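Procuram-se participantes: teste de um guia de boas práticas para células com dois braços robóticos

Abril de 2018

A Notau está a rever o seu guia interno de segurança e operação (versão 2) e precisa de gente de fora para o ler, usar e dizer mal dele. 12 vagas. Sessões no laboratório da Trorley, duas por pessoa, manhã ou tarde.

Quem procuramos: maiores de 18, português fluente. Experiência com robôs não é precisa, aliás metade das vagas é para quem nunca tocou num. Operadores, técnicos de manutenção, estudantes, tudo serve.

O que se faz: ler o procedimento, preparar a mesa, teleoperar os dois braços com panos de cozinha, parar, arrumar. Depois 20 minutos de conversa sobre o que não se percebeu. As regras em teste são sobretudo as de arranque, passagem de cabos, mãos fora da célula e paragem de emergencia. 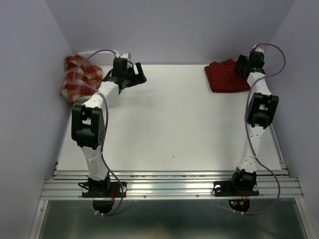 Posso meter a mão lá dentro para endireitar um pano com os braços parados?
Só depois de cortar a alimentação e avisar em voz alta o colega do posto. Braço parado com corrente conta como braço em movimento, é a regra 4 do guia.

Trazer: sapato fechado, cabelo apanhado. Nada de pulseiras, fios ou mangas largas. Óculos damos nós.

Compensação: vale de refeição e transporte pago contra recibo. Não há gravação de rostos, as notas ficam anónimas.

Inscrições por email para Hala Hamdy, assunto "Plellotico ref. 2582", com nome, disponibilidade e uma linha sobre o que faz. Sem CV por favor. Respondemos a todos, pode é demorar uns dias pois estamos a fechar o calendario das sessões.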